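Bench notes: grip force fault on the Moselby cell 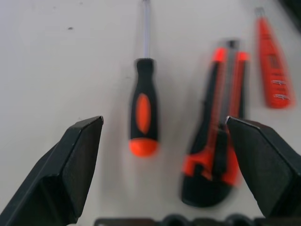
Screwdriver and utility knife between the gripper fingers, wrist camera view.

The tool-sorting cell at Moselby was stopped for two days in August after the gripper kept closing past its force limit. Saranya Namboodiri found the fault in the logs: following a controller restart, the limit went back to the factory value and the saved setting was ignored. In 1,880 logged picks, 30 were over the limit. One cracked a screwdriver handle. There were no injuries.

Kha Quách has added a check at start-up that reads the limit back and holds the arm if it does not match. Knives are off the pick list until the check has passed 3 restarts in a row. The Bumura cell runs the same controller version and should be left switched off at the isolator overnight, not restarted remotely.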